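4.2 What people do with a chair that won't stay in one piece

I went into the Bindurcombe interviews wanting to talk about rent, and came out with pages and pages on furniture. I'd asked all 12 households the same dull opening question (what was the last thing you moved from one room to another?) and nearly everyone went straight to seating. Stools, mostly! They get carried out to the step, used as bedside tables, lent next door and forgotten.

Kanako Ebihara, who coded the transcripts with me, spotted early on that cheap seats were talked about quite differently from inherited ones. A grandmother's chair had a place. A plastic stool had jobs. One tenant told us hers was "whatever I need it to be before tea", and I've borrowed that phrase shamelessly for the coding scheme — it covers the light, movable things that change use several times a day (Figure 3).
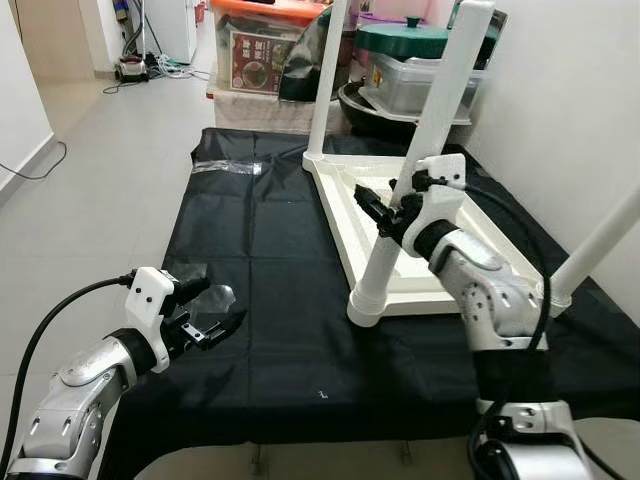 Figure 3. White plastic stool, upturned on a black cloth.

Baumgart would call this improvisation, and I used to agree. I'm less sure now. Nine of the households had settled habits for their stools, down to who fetched them and where they went at night, and only two said they'd ever just grabbed one without thinking. Keith Treloar read a draft of this section and felt I was making too much of the night-time business. He may be right, but I've left it in, and I come back to it in 4.3 with the Jimmont diaries.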